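I Let My Old Computer Retire

My desktop and I had a good long run. I bought it to write up my trips for Melico (the travel newsletter I've been scribbling for since my hair was brown), and it sat under the window in Stomthorpe through over 2000 drafts, most of them bad!

Last April it started groaning like my grandmother's stairs, so I gave in and took it apart on the kitchen table with a pot of coffee and a borrowed screwdriver. I loved it. I'd never seen the inside of a thing I used every day – have you? The memory sticks, the little square processor, all that thinking done by parts I could lose in a coat pocket. I kept 6 screws in an egg cup and still have no idea where they go.

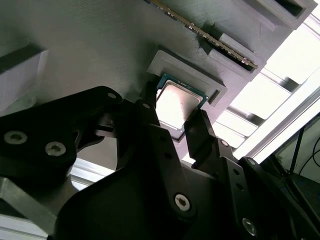
What I Write On Now

A notebook, mostly, and a laptop when the editor gets cross.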